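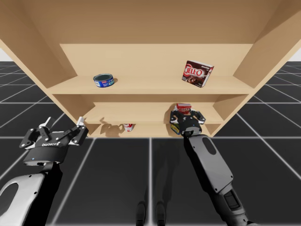 According to Garrido, a shelf-picking run in simulation should count as a pass if the item leaves the shelf, and anything more belongs in the hardware protocol.

Thursday, June 26, 2025
Posted by Garrido to the Grondport list

> The draft asks for contact logs on every neighboring item. We have
> 746 runs on file from March and none of them have that. If section 2
> goes in as written, we would have to throw them all out.

I don't think you would have to throw them out. The draft applies to new runs only, and old ones can stay in the table with a note saying which version of the rules they were scored under. Skuvard already does this.

On the main point I disagree. With two arms and a cabinet of mixed groceries, most of the trouble is in what the gripper touches on the way in. A box next to a can is a different task from a box standing alone, and a score that only checks the target hides that.

What I would put in section 2:

- Log contacts for both arms, including the idle one.
- Fix the shelf layout before the run and publish it with the seed.
- A neighbor that tips over is a fail, even if the target comes out clean.
- At least 300 runs per layout – fewer is fine for debugging but should not be reported.

Clenddale asked for 9 layouts. I would accept fewer if the shelf heights vary.

Please send wording changes to the list and leave the shared file alone until we agree.

4 replies
2 shares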